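28 de febrero de 2018

Beverley insiste en que una bolsa bien hecha se nota al abrirla. Yo llevo toda la tarde abriendo y cerrando la dichosa bolsa celeste y no le noto nada. Me la dio en Tomordale, cuando cerraron el puesto de Etness y repartieron lo que sobraba, y desde entonces ha estado detrás de la puerta con la publicidad dentro. Ahora resulta que es la solución a todo. Según el método de Beverley, cada actividad de la casa tiene que tener su bolsa: una para la piscina, una para el mercado, una para el jardín. Se coge la bolsa y se sale. Le pregunté cuántas bolsas tiene ella y cambió de tema.

He empezado por la del jardín, que es la que menos falta hace en febrero. Guantes, mascarilla para cuando toque remover el saco de abono, algo para atar. La mascarilla es de las azules de usar y tirar, y dudo mucho que sirva contra el polvo de ese saco, pero en la lista de Beverley pone mascarilla y mascarilla he puesto.
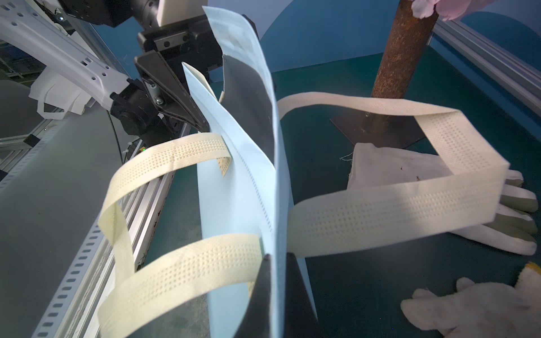
La lista tiene 17 cosas. He tachado nueve sin pensarlo mucho: el pulverizador pequeño, las etiquetas para las semillas (¿qué semillas?), la libreta de riego. No he llevado una libreta de riego en mi vida y no voy a empezar por culpa de una bolsa. El rollo de cordel Rorkden sí lo he dejado, aunque compré dos el verano pasado y sólo encuentro uno.

Luego está la cuestión de los cestos. Ella dice que lo que no cabe en la bolsa va al cesto, y que el cesto se queda siempre en el mismo sitio. Muy bien. ¿Y lo que no cabe en el cesto? Ahí el método se calla. He puesto el celeste al lado de la bolsa porque el color pega, que es un motivo tan malo como cualquier otro, y el cerezo artificial lo he dejado en la esquina. Ese no entra en ninguna categoría. Lo traje a casa en julio, florecido, y sigue florecido.
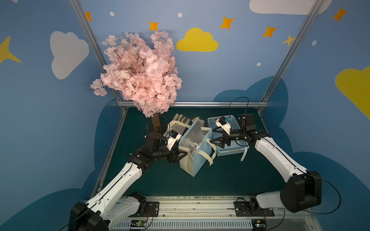
La bolsa y el cesto celestes, los guantes blancos junto al cartón y, al fondo, el cerezo.

Reconozco que el conjunto queda bien. También quedaba bien el cajón de los cables el día que lo ordené, y duró hasta que hizo falta un cable.

Por la tarde me ha llamado para preguntar qué tal. Le he dicho que bien, que avanzaba. Me ha contado que en la tienda de Ugwu venden unos separadores de tela para dentro y que con eso la cosa cambia por completo. Cuestan alrededor de 2 euros cada uno. No sé cuántos harían falta y no he querido preguntarlo, porque me veía pagando y cosiendo. He colgado y me he hecho un café.
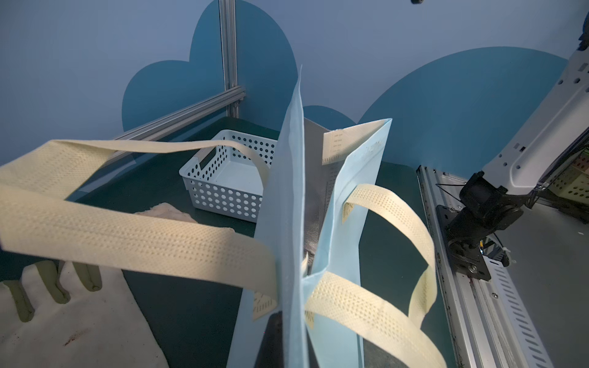 Mi teoría es que estas bolsas no están pensadas para guardar nada. Están pensadas para ir del puesto a casa con un folleto y un bolígrafo. He estado mirando cómo van puestas las asas, que al fin y al cabo es por donde se rompen todas: son largas, de color crema, y se sujetan con un parche cuadrado cosido cerca del borde. El parche parece serio. La tela es fina, y no sé yo quién gana ahí el día que meta las tijeras de podar. El forro gris plateado me había hecho pensar que era térmica. Beverley jura que sí. Yo no meto ahí un helado ni loca.

Antes de cenar he hecho lo que tenía que haber hecho lo primero, que es mirar los guantes. Los de lona están para tirar: sucios de tierra, con manchas por toda la palma y los hilos colgando del puño. Los lavé una vez y salieron tiesos, así que no pienso repetir. Los de punto, los del ribete amarillo, me gustan más, aunque para las zarzas no valen gran cosa. Si hago caso al método, tendría que quedarme con un solo par. Me quedo con los dos y que no se entere.

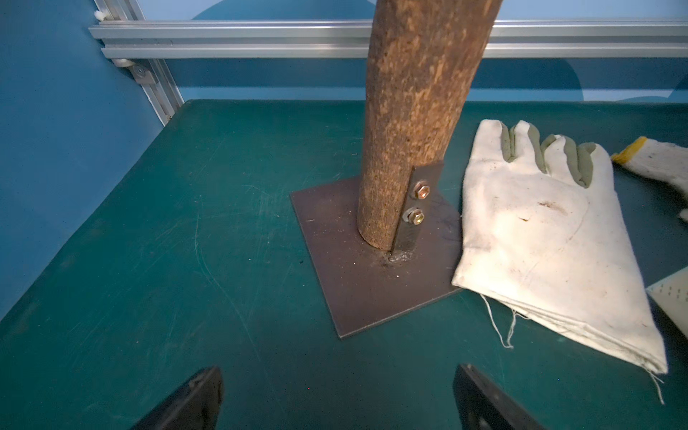

El poste también me preocupa. Era para la trepadora del patio y lo encargué con base de acero para no tener que cavar. Me aseguraron que aguanta el viento. Me lo aseguró quien me lo vendía, claro. Hasta que no pase un temporal no me lo creo, y de momento no hay trepadora, de modo que la prueba va para largo.

Balance del día: una bolsa a medio llenar, la publicidad de Etness en la basura, el segundo rollo de cordel sin aparecer. Mañana llamo a Beverley y le digo que la del mercado la dejamos para otro mes.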